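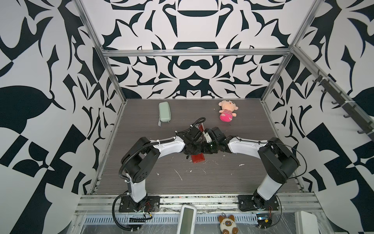
Black-and-white swirl pattern on the walls, dark gray wood-grain top in the middle

Topic: Bold patterned walls in a small room – does the "one big pattern" advice hold up?
Board: Walls, Paint and Paper

gravelpit_dee
8 August 2024
Every decorating article I read this year says the same thing. Small room, go big on the pattern, it will "feel larger." I've asked three different people in three different stores why that would be and got three different shrugs. Has anyone here put a large-scale black-and-white print on more than one wall of a small room and lived with it for longer than a season? I don't want to hear from people who finished last weekend and are still in love.

My room is 104 inches on the short side, one window, north light. The paper I keep going back to is the Karau mirrored scroll, black on white. The rep at Singhal told me to do three walls and leave the window wall plain. The rep also sells it by the roll.

tomasky
Three walls means more rolls. There's your why.

plumbline_80
I hung paper for a living until my knees quit. Mirrored patterns are the worst thing you can put in an old house. Your eye finds the center line of every repeat, and if the wall is out of plumb you will see it from the hallway. A loose floral hides that. A mirrored scroll points at it.

As for feeling larger, never saw it. What I did see was people taking it down. I'd go back to the same house two years later and strip what I'd put up.

ottilie_w
I have to disagree with plumbline. We did a high-contrast pattern on three walls of the dining room in March of last year and I still like it. It doesn't feel larger, I'll give you that much. It feels like a room somebody chose. Before that it was beige and we ate in the kitchen.

The thing that matters is what you put in front of it. We had a glossy orange pine table and it looked awful, everything fighting. Swapped it for a dark gray one with a grain you can see and the whole room calmed down.

gravelpit_dee
Did the room calm down or did you get used to it? Serious question.

ottilie_w
Fair. Could be both. My mother-in-law still says it makes her dizzy.

fenwick.b
The "larger" claim gets repeated because it can't be tested. How would you check it? Nobody paints the same room twice and measures how people feel. I read a piece in the Botatley home supplement that said a big repeat "pushes the walls back by up to 90 percent more than a plain color." Ninety percent more of what? I wrote in and asked. No answer.

tomasky
Of the invoice.

sgrewal
Shakuntala Grewal here, I do interiors in Uvumbridge, mostly small row houses. I'll argue the other side a little since this is turning into a pile-on.

A big repeat in a small room does do one thing: it makes the corners harder to read. A plain pale wall shows you exactly where it ends. A busy one, less so. Whether you call that larger is up to you. I don't use the word with clients.

What I won't defend is three walls by default. I'd look at where you come in. If the door faces the long wall, paper that one, sit in the room for a month, then decide. You can always add the others.

plumbline_80
You can add them if the batch still matches. Order one wall now and two walls in a month and you've got two different whites. Seen it plenty.

sgrewal
True, and I should have said it. Buy all of it from one batch and return what you don't open. Ask about returns first. Some shops won't take it back.

gravelpit_dee
Singhal charges a restocking fee. Of course they do.

marrow_and_pip
Renter here so I went with panels instead of paper. Big printed boards that hang from a rail. Cheaper than I expected and I can take them with me. The downside is that you see the joins, and mine have metal trim on the edges that I didn't love at first. I'm still not sure I love it.

Also, north light plus black and white can go very cold. In winter mine looks like a photocopy. I added two lamps with warm bulbs and it helped some.

fenwick.b
The cold light thing is the first useful warning in this thread. None of the catalogs show a gray afternoon.

ottilie_w
Mine faces west so I can't speak to that. Maybe that's why we disagree.

plumbline_80
Dee, before you spend a cent, hang a plumb line in each corner. If you're out by more than a quarter inch top to bottom, forget anything mirrored. And get a full-size sample, at least one whole repeat. Those little squares they hand out show you one curl of the thing and tell you nothing.

gravelpit_dee
Checked this afternoon. Left corner is fine. Right corner is out by a bit more than a quarter – more like three eighths.

plumbline_80
Then you have your answer.

ottilie_w
Or you start from the middle of the main wall and let the bad corner land behind a bookcase. That's what we did.

tomasky
So the room feels larger with a bookcase in it.

gravelpit_dee
I've asked for a full repeat of the Karau, and a plain dark green to tape up next to it. I'll leave both on the right-hand wall until the light changes and post again. If the rep calls back about the matching border I'm not picking up.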